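Help > Packing and storage > Decorations and small ornaments

Storing small ornaments: your questions

Do I need a special ornament box?

Probably not. Shops will sell you one with dividers and a lid, and Rikell make a decent enough version, but most of what it does can be done by a plain cardboard carton and some tissue. We have used both at Drokasdale for years and the divided box mostly wins at taking up shelf space.

Can I reuse an old delivery box?

Yes, within reason. Creases across the front don't matter much. A torn top edge matters a bit more, as small things with openwork or thin wings catch on the ragged bits when they go in and come out. Trim it with scissors or fold it inwards and tape it down. If the bottom has gone soft, put the box out for recycling and find another.

Where should I sort everything?

On a table with a cloth over it. Bare wood lets little pieces skid off, and a carpet swallows them. Any cloth will do, though a busy pattern makes gold bits harder to spot than you'd think.
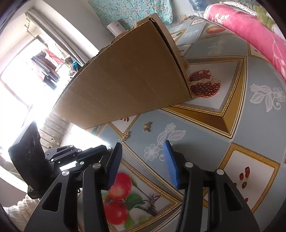

Tip the box towards you when you get near the bottom, and don't shake it. Butterflies, bows and clustered pieces hook into each other very easily, and pulling them apart is how most of them get bent. Lay them out singly before you decide what goes where.

Is acid-free tissue worth the money?

For old glass or anything painted, perhaps. For ordinary gold-coloured trimmings I doubt it. The packs we looked at held 300 sheets, and few homes need that many. Plain white tissue has done no harm to ours so far - newspaper is another matter, as the ink rubs off.

What about the Trollel stacking trays?

They look tidy in the shop. Ours were 330 mm wide, too wide for the cupboard, and the lids had worked loose by March. Measure first.

Do silica gel sachets help?

In a damp loft, a little. In a dry cupboard I can't see that they do anything. The Charpentier leaflet suggests 3 per box, but then Charpentier sell sachets.

Should I label the box?

Yes, on the side and not only on the lid. Lids get swapped.

Page last checked 10th December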